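Okeck Training Centre: The Sorting Room

The gallery on this page presents the conveyor station in the sorting room at Okeck. The room opened to course members in January and is used for the Claltine programme in parts handling. Groups are limited to four, and each session lasts 70 minutes. Visitors are asked to read the room rules before booking.
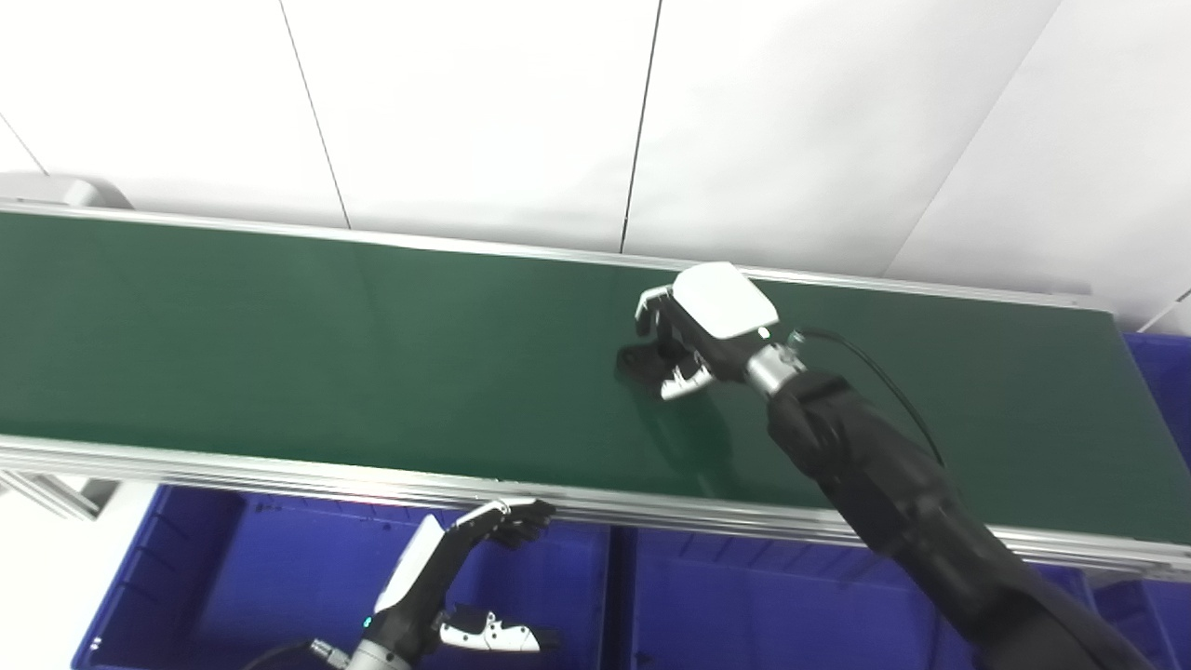

The green belt and its aluminium side rails, with the white panelled wall behind.

Small parts are placed on the belt singly and sorted into bins by type. Course members learn to recognise each part by its outline before they move on to mixed batches of 20. Printed part sheets are issued on arrival and should be returned to the Abreu Building reception at the end of the day. 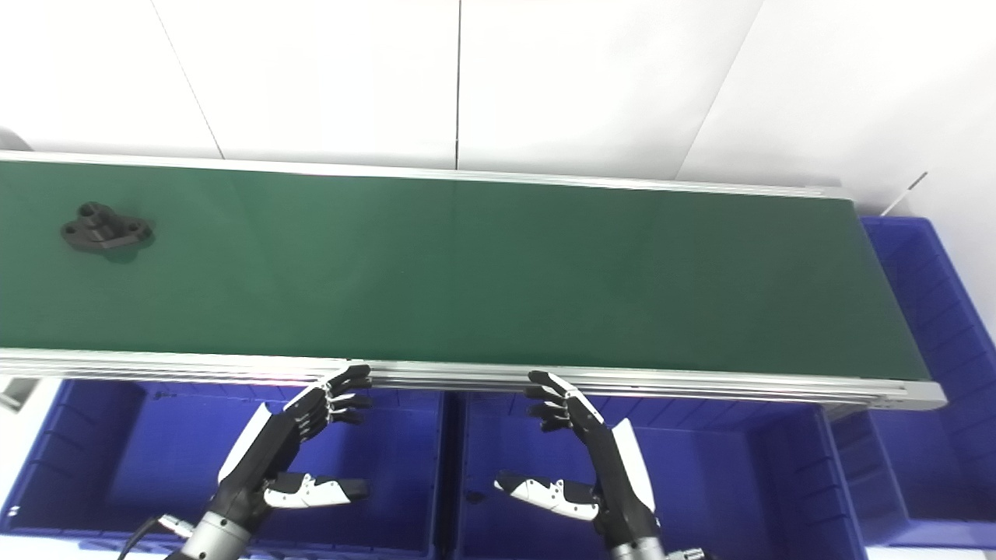
Page last changed: Thu 24 August

A black bracket with round holes lies near the left end of the belt. Blue plastic bins stand below and beside the conveyor.

Bins are to be emptied at the close of every session and returned to their places. Enquiries about group bookings should be addressed to the Plarnari office, Room 151.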